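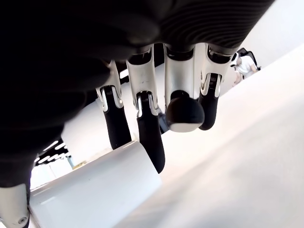 Shoppers in Zilbridge have been asking for later opening hours for two years, Cornel Bogdan told the town's market office in March, and the stallholders were ready to try it.

Zilbridge Covered Market to Stay Open Until 9 p.m.

ZILBRIDGE – The Zilbridge Covered Market will extend its evening hours starting in May. The market now closes at 5:30 p.m. Under the new schedule, stalls on the ground floor may trade until 9 p.m. on two evenings a week. Morning hours will stay the same.

Of the market's 117 stallholders, about half have signed up for the first season. Among them are the Abugri bakery and Grudo, which sells coffee and dry goods near the north entrance. The fish hall will keep its current hours.

"We get a lot of people who arrive just as we are pulling the shutters down," said Akihiko Kikuchi, market manager. "They work until five or six and they can't get here. Now they can."

Parking in the Pomitent Street garage will be free for market customers after 6 p.m. Tickets must be stamped at a stall before leaving. The last bus from the market stop leaves at 9:20 p.m.

Stallholders who wish to join later in the season can pick up a form at the market office on the upper level. Rents will not change during the trial, which runs through September.

Media contact: Zilbridge Market Office, Upper Level, Room 5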